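Section 5: Setting Up Your Wulo Travel Hammock for the Night

Welcome to the part of the guide we most enjoyed writing. If you have followed the earlier sections, your Wulo is out of its sack, you have checked the seams, and you know which end is the head (it's the one with the green loop). What follows covers hanging it up at a forest camp or lodge, fitting the bug net and the Narkik rain cover, and getting in and out without ending up on the ground. Read it all the way through once at home, ideally in a backyard or a park, before you try it in the jungle with the light going. It gets dark very quickly near the equator, and the first time always takes longer than you expect.

Before you begin

You will need the hammock body, the two tree straps, the two Rotich clips, the bug net, the rain cover with its four guy lines, and the four short pegs. A headlamp is a great help, and so is a dry cloth for wiping your hands.

CAUTION: The Wulo is made for one sleeper weighing no more than 276 pounds, and that figure includes anything you take to bed with you. Please don't share it, however well you get along.

CAUTION: Never hang the hammock over water, rocks, a slope, or a raised deck with no railing.

Choosing your spot

1. Look up first. Dead branches are the most common danger in any forest, and in rainforest they are often held in place by vines and little else. If you see one overhead, move on, even if everything else about the spot is perfect.

2. Look down next. You want ground that is fairly level and well away from ant trails, which may be hard to spot at first. Stand still for a minute or two and watch the leaf litter. If it's moving, so should you.

3. Find two living trees 15 feet apart, each thicker than your thigh. Many lodges have posts put up for this very purpose, and you should ask at the desk before using anything else. Some reserves don't allow straps on trees at all.

4. Feel around the bark at chest height (with a glove, please) for spines. Several tropical palms carry long ones that are easy to miss in the shade.

Hanging the straps

5. Wrap one strap around the first tree at the height of your shoulders, pass the plain end through the sewn loop, and pull until it lies flat. A twisted strap will slip during the night, usually at around the time you have finally dozed off.

6. Do the same on the second tree. The two straps should be level with one another. If the ground falls away a little, measure by eye against something straight, like a trekking pole held out in front of you.

7. Open a Rotich clip, hook it through the green loop on the hammock, and snap it onto the strap. You should hear a click. Repeat at the foot end.

8. Press down hard in the middle of the hammock with both hands and hold for a slow count of 9. It will sink a little as the straps bite. If the lowest point is now below your knees, unclip one end and move it up a loop.

NOTE: New owners nearly always hang the hammock too tight. It looks tidy that way, but a tight hammock squeezes your shoulders and tips more easily. A nice deep curve, like a smile, is what you are after.
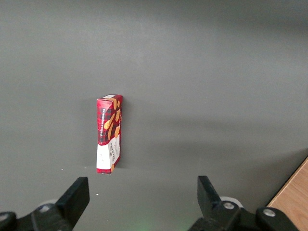
Fitting the bug net

9. Start at the head end. Line up the white tab on the net with the white tab on the hammock and start the zipper from there, taking care that no loose fabric gets into the teeth.

10. Run the cord along the top of the net from strap to strap and pull it snug. The net should hang clear of your face and arms. Mosquitoes are perfectly able to bite through mesh that is lying against your skin, and they will take full advantage.

11. Close the zipper completely, even if you don't plan to go to bed for hours. Getting insects out of a closed net by headlamp is nobody's idea of a vacation.

Fitting the rain cover

12. Put the cover up whatever the sky is doing. Rainforest showers arrive with very little warning, and the drips from the leaves carry on long after the rain itself has moved along.

13. Tie the center line of the cover a hand's width above each strap, then stake out the four corners. In calm weather you can set the corners wide and high, which gives you a pleasant little porch to sit under. If wind is expected, bring them in low and close.

14. Tie one of the short drip strings to each strap, between the tree and the clip. Water running down the strap will follow the string to the ground and leave your bedding alone.

CAUTION: Do not use candles, stoves, or burning mosquito coils beneath the cover. The fabric will melt.

Getting in and out

15. Unzip the net, stand with your back to the hammock, and spread the fabric wide behind you with both hands. Sit down in the very middle, wait for it to settle, and swing your legs in together. Then shift so that you are lying at a slant, head to one side and feet to the other. You'll feel the fabric flatten out beneath you, and your back will thank you for it.

16. To get out, sit up first, drop both feet over the same side, and stand only when they are flat on the ground. Shake out your shoes before you put them on. Every time, please, even in the middle of the night.

NOTE: Keep food out of the hammock and out from under it. Hang it in a sealed bag well away from where you sleep, or hand it over to the lodge kitchen if there is one. Coatis and monkeys have clever hands, and a zipper won't slow them down for long.

In the morning

Let everything air for as long as your plans allow. Wipe the clips dry and look over the straps for fraying, particularly where they pass through the sewn loop. If you must pack the rain cover wet, keep it in the outer pocket of the sack, apart from the hammock, and spread it out again as soon as you reach your next stop. The Illum storage sack breathes a little, but it can't work miracles on a soaking cover.

Washing and long-term storage are covered in Section 6.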